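Vidix forum > Perception > Pose estimation
Thread: Pose drift over patterned cloth

tarn_k wrote:
I'm running Wovstead 2 on clips from two hand-held grippers in a kitchen. The position estimate slides sideways whenever the view is mostly tablecloth. The bear print repeats, and I suspect the matcher is pairing one bear with another. One clip has 157 bad matches in a single pair of views. Loop closure is on, everything else is default.

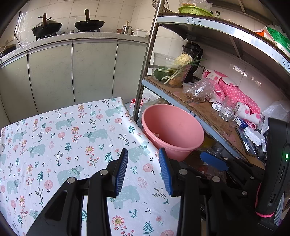 Re: Pose drift over patterned cloth

mworkneh wrote:
Repeated print is a known problem. Tighten the ratio test first, then mask the grippers. Features on the pads and pivot pins move with the camera and pull the estimate toward zero motion.

tarn_k wrote:
I masked our own gripper. Bad matches went from 157 to 9 on that clip, but a longer one still jumps at view 239. The second gripper is in there too, and it moves independently. My mask is a fixed polygon, so it doesn't cover that one.

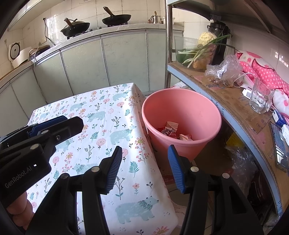

Meron Workneh replied that a fixed polygon will never be enough with two devices, and that the second one needs a segmentation mask for every view.

dul_ox wrote:
I disagree. Segmentation is slow, and robust outlier rejection should handle a small moving object. I'd turn off loop closure and run again. A false closure on the cloth looks the same as your jump.

mworkneh wrote:
Not when the object is in the foreground. Try both and post the logs.

tarn_k wrote:
Loop closure off, jump gone, slow drift still there. Starting on the masks now.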